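In defence of the shared kitchen drawer

My neighbour Iddrisu Asamoah doesn't own a potato masher. Neither do I, as of August, when I gave mine to the drawer on the ground floor landing, and I've been arguing with my sister about it ever since.

She thinks it's daft. Why would a grown woman walk down two flights of stairs for a masher when she could keep one next to the cooker like everyone else? And yes, when the potatoes are going cold and somebody on the first floor has got there before me, I do see her point. But I mash potatoes maybe once a fortnight. The other thirteen days that thing lay in my kitchen jamming the drawer shut, and I swore at it every time I wanted a teaspoon.

I think we've all been talked into owning too much kitchen stuff. My flat is tiny, and when I finally emptied the cupboards I found five vegetable peelers. Five! I like one of them. There was also a melon baller, and I don't even like melon.

The usual objection is hygiene, which I find a bit funny coming from people who eat in cafés. You wash it before you use it and you wash it after. The better objection is that things go missing, and they do. We lost a good sieve in the first month and I'm still cross about it (it was my sieve). Kvido Kratochvíl upstairs wanted a sign-out sheet after that, and I voted against, as I'd sooner lose a sieve now and then than fill in a form to make gravy.

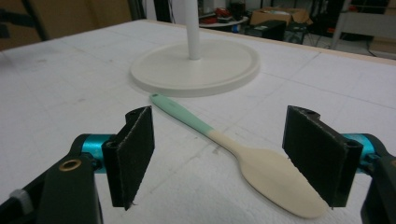

Mint green handle, cream bowl: a good long spoon for stirring.

I'll admit there are limits. I won't share my knives, or the wooden spoon that was my gran's, and I wouldn't ask anyone else to. Some things you use every day and your hand gets used to them. Fair enough, keep those. It's the once-a-month stuff I'm on about - the funnels, the cake tins, the fish kettle, for heaven's sake.

My sister came round last week and needed a rolling pin. I sent her downstairs for it. She was gone twenty minutes and came back with the rolling pin and half a lemon cake from the couple in the end flat.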